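Search posts
Search
Top Latest People

I have spent nearly 2 months trying to cancel a subscription to a jigsaw puzzle rental club, so please sit down, this is going to be a thread.

The club is called Tulitz. You pay monthly, they mail you a puzzle, you mail it back, they mail you another one. I liked it. I want that on the record before I start complaining.

What I didn't like was the third puzzle, a harbor at dusk, 13 pieces short. One missing piece is bad luck. Thirteen is a policy.

I wrote to them. They wrote back that puzzles are "shared objects" and that wear is "part of their story." I would like my puzzles to have less story and more sky.

So in June I went to cancel. There's no cancel button. There's a Pause button, a Gift button and a button that says Take a Breather. I took a breather. It charged me for the breather.

The help page says to call between 9 and 11 in the morning. I called at 9:02. The recording said the office was closed for the day. It was a cheerful recording. Somebody played it a ukulele.

Tried the chat window next. The chat window asked whether I was leaving because I loved puzzles too much. Options were Yes and Maybe.
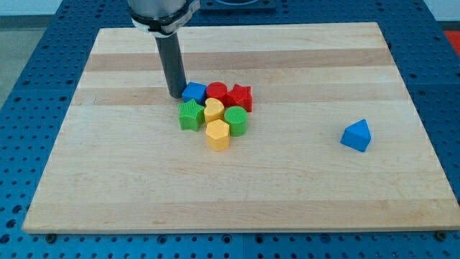
Rustitz: did the exact same dance with them last winter. you have to change your plan to the yearly one first, THEN the cancel link shows up at the bottom of the billing page. don't close the tab or it charges you for the year

I read that reply 3 times, then got a glass of water and read it again. To leave the club, I have to join it harder.

Did it anyway, on a Saturday, at the kitchen counter, with my card company's phone number written on an envelope. Switched to yearly. Scrolled down. There it was, in gray letters on a slightly lighter gray: "End my journey."

Clicked it. Got a survey, 6 pages. Page four asked me to rank my feelings about cardboard. I put cardboard first. I have no quarrel with the cardboard.

The last page offered me half off if I stayed. Reader, I hovered. It was a good price, and they have a lighthouse one I've been wanting since spring — but then I remembered the harbor, and all that missing sky.

Confirmation email came at 11:40 that night. Subject line: "We'll keep your spot warm." Please do not keep my spot warm. Give my spot to somebody else. Tell them to count the pieces.

For anyone asking what I'm doing now: the library two towns over lends puzzles for free. They come in a freezer bag with a strip of masking tape that says COMPLETE, or else MISSING 1 (TREE). One strip of tape, and I trust it with my life.

I still have the harbor, by the way. They never sent a return label for it. It's on the closet shelf, on top of the board games, and I have had two emails so far about how much it misses being shared.

Comments

Laxdal
The tape system is the only honest review site left. Ours also has a bag marked TOO MANY PIECES and I think about it a lot.

Tirkska
Check your card statement next month. They billed me once more after the confirmation and called it a "farewell cycle." Got it back but it took two calls.

Rustitz
glad it worked!! was the lighthouse one the 1000 piece? I had that. it's mostly fog

Laxdal
Mostly fog is still better than mostly missing.

Load more comments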